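How to budget for a kitchen-task robot arm

15 Feb 2020

A first budget for a robot arm is nearly always too small, and the shortfall is seldom in the price of the arm. It is in the fixings, the spare parts, the computer and the weeks of work before the arm does anything useful. The steps below follow the order we used at Hudwood when we planned our own cooking bench, and they should suit any small lab or workshop with one arm to buy.

Step 1. Write down the tasks first

Make a list of what the arm has to do in its first year. Keep each entry short: lift a vegetable out of a pot, turn a knob, move a pan from one burner to another. Next to each one, write the heaviest object involved and the furthest point the hand has to reach.

Our first list had 31 tasks. We cut it to 12 before asking anyone for a price. The ones we dropped mostly needed two hands, and a second arm would have doubled the largest line in the budget.

Step 2. Work out reach and payload

Measure from where the base will be fixed, not from the front of the worktop. Add the depth of the gripper to the object's height, as the hand has to clear the rim of a pot on the way in and again on the way out with something in its fingers.

For payload, take the heaviest object and add the weight of the gripper itself. Suppliers often quote the figure at the wrist with nothing fitted. Ask for the payload at full stretch, in writing.

Step 3. Split the budget into five lines

Use these headings and fill in every one, even if the figure is nought:

- Arm and controller
- Gripper, fingers and spare fingers
- Mounting, guarding and electrical work
- Computer, cameras and software
- Staff time for setting up

The third line is the one that catches people out. At our Brornside site the mounting plate, delivery and a new isolator switch came to £1,332, and none of it was on the supplier's quote. Get your electrician to look at the room before you order.

Staff time should be costed at the real daily rate. We allowed 14 days for setting up one arm and used them all.

Step 4. Test the layout in simulation

Do this before you sign anything. A simulated kitchen costs a few days of somebody's time, and a wrong base position costs a great deal more once holes have been drilled. Build the stove and worktops to your own measurements, put in the arm you are thinking of buying, and run the tasks from Step 1.

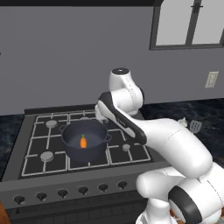
Run each task from at least three base positions and keep a simple table of which ones work. Watch the wrist as well as the hand. An arm can often get its fingers to the right place only by folding the wrist into a position it cannot easily leave, and the next move then fails.

Check the cookware too. A deep pot asks far more of the arm than a shallow pan, so if your list includes both, test the deep one first. Loop handles, lids and narrow rims are worth trying with each gripper on your shortlist.

Simulation will not tell you much about grip on wet or greasy surfaces. Keep some money back for trying different finger pads on the real thing.

Step 5. Ask for comparable quotes

Send the same one-page request to every supplier. Ours went to Phromma and Breven with the task list, the reach figures and a drawing of the worktop. Ask each of them to state:

- delivery time, and what happens if it slips
- length of warranty, and who pays for carriage on returns
- the price of a replacement gripper
- yearly software fees after the first year
- whether training is included, and for how many people

Put the replies side by side in one sheet. If a box is empty, go back and ask again – do not guess.

Step 6. Plan the spending by month

Order the long-lead items first. We placed the arm order in December and left the cameras until the mounting was finished, so their warranty did not run while they sat in a cupboard.

Hold back a reserve for the first year. Fingers wear, cables get pinched, and a dropped pan can end a gripper. Review the reserve halfway through the year, and move whatever is left into the spares line for the next one.

Related guides
Choosing a gripper for round and soft objects
Lease or buy? Costs over three years
Measuring a worktop for a fixed-base arm
Risk assessment for a shared robot bench
What to ask for in a supplier demonstration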